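Plastic cups still smell like dish soap, what am I doing wrong?

Asked by Ya-wen Chiang in Kitchen & Cleaning

Hello all! We moved the kids over to colored plastic plates and tumblers in August, after the second broken glass in a week, and I love them except for one thing. Water tastes faintly of soap, mostly out of the tall orange ones. I wash by hand in hot water and stack everything on the table while I finish the pans. Do I need to throw them out and start over?

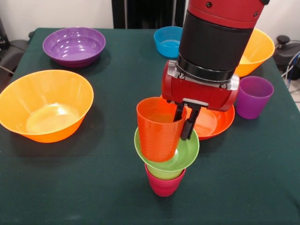 3 answers

Fergal Flanagan
Please don't throw them out! Plastic hangs on to smells far more than glass does, and lemon-scented soap is the worst for it (my mother's whole cupboard smelled of lemon, bless her). Put 2 tablespoons of baking soda in a quart of warm water, let the cups sit in it overnight, then rinse them well and leave them right side up somewhere airy. I'd switch to an unscented soap too, and use less than you think you need. If the taste is still there after 4 soaks, I'd give up on that cup and keep pencils in it.

A green cloth like yours is lovely under bright dishes, by the way. I'd put a towel over it while things drain, so the cups aren't sitting on damp fabric.

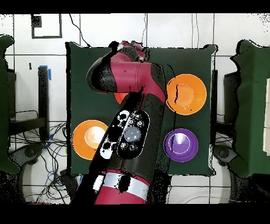 Eoin Egan
dishwasher, top rack. done

Vicente Farías
Fergal's soak worked for me, though I needed two nights. I'd skip the dishwasher unless the cups are marked for it. I lost a nice set from Gelatmont that way, all warped.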